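Bronitz Acoustic Ceiling Panel

The Bronitz is a sound-absorbing panel for large rooms with hard floors. It hangs from cable or fixes straight to the deck, and it can be painted on site with any water-based flat paint.

Sold in packs of 18. Hanging kit ordered separately.
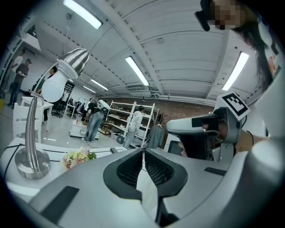 Details

Thickness: 2 inches
Edge: square or beveled
Colors: chalk, oat, slate
Lead time: 33 days from deposit
Minimum order: 2 packs

Bronitz replaces the older Olteter panel. The hook spacing is the same, so existing cables can stay up - only the clips change. Olteter clips are still in stock while they last.

For rooms with a curved beam, send us a sketch with the beam height at both ends and Corentin Caron will work out a layout. There is no charge for this on orders over $2000.
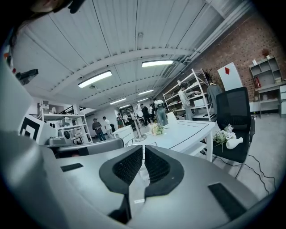
White corrugated ceiling with curved beam

Samples: write to Liv Björklund at Trandorach. Prices checked 1/14/21.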